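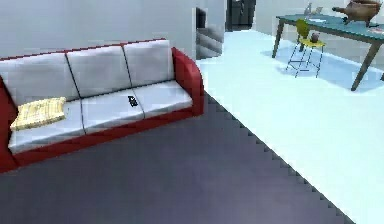

Fig. 1. Rendered interior, red sofa with off-white cushions.

Small Steam Engines, Session 4: From Cold Boiler to First Turn
Notes by Rahel Gasser, Stevens Hall, 19 Feb 2026

Bring these notes to the shop session. The order follows the one on the board, with the parts we skipped filled in.

1. Before lighting

Walk around the engine first. Check the oil cups, the drain cocks, the belt guard and the floor. Drain cocks on the cylinder should be open. The throttle should be closed. If the last person left it cracked open, note it in the log.

Then look at the water. The gauge glass should show water in the lower half, and you test it by blowing the glass down, closing the drain and watching the level come back. A level that returns slowly points to a partly blocked passage. A glass that shows nothing may mean an empty boiler or an overfull one. Use the try cocks to find out which. Do not light a fire until you know.

2. Raising steam

Build a small fire and keep it small. The shell, tubes and stays warm up at different rates, and a hard fire under cold water puts strain on the joints. On the Vula boiler we allow nearly 2 hours from match to working pressure. Leave the vent open until it passes steam steadily, then close it.

The pressure gauge will do nothing for a long while and then move quickly. Students tend to add fuel during the quiet part and end up with too much fire at the end. Add less than you want to.

Check the safety valve by hand once there is enough pressure to reseat it cleanly. Wear gloves and stand to the side.

3. Feed water

You need two independent ways of getting water into the boiler, and both have to be tried before the engine does any work. Ours are the injector and the hand pump.

Injector sequence: water on, steam on, trim the water until the overflow stops. If it keeps spilling, shut off the steam and start again. Hot feed water is the usual cause of trouble, followed by an air leak on the suction side.

4. Warming the cylinder

Water does not compress. If a slug of it is trapped between piston and cylinder head, something breaks, and on an old casting it is usually the head. With the drains open, crack the throttle and let steam blow through. Rock the flywheel by hand with the throttle closed again, then repeat. When the drains blow dry steam, open the throttle a little and let the engine turn over slowly. Close the drains after it has run smoothly for a few minutes.

5. Log sheet

Fill in every column — time lit, time vent closed, water level, feed tests, name. Wendelin Lanz has the old sheets in the office. The November ones are worth reading for the entries on the injector, which took most of an afternoon to sort out.

Terms to know: blowdown, try cock, injector, lap, lead, priming, fusible plug.

For next time: read pages 29 to 41 in the course binder and write up to 200 words on what causes priming and what the operator does when it starts. Diagrams of the slide valve will be handed out in class.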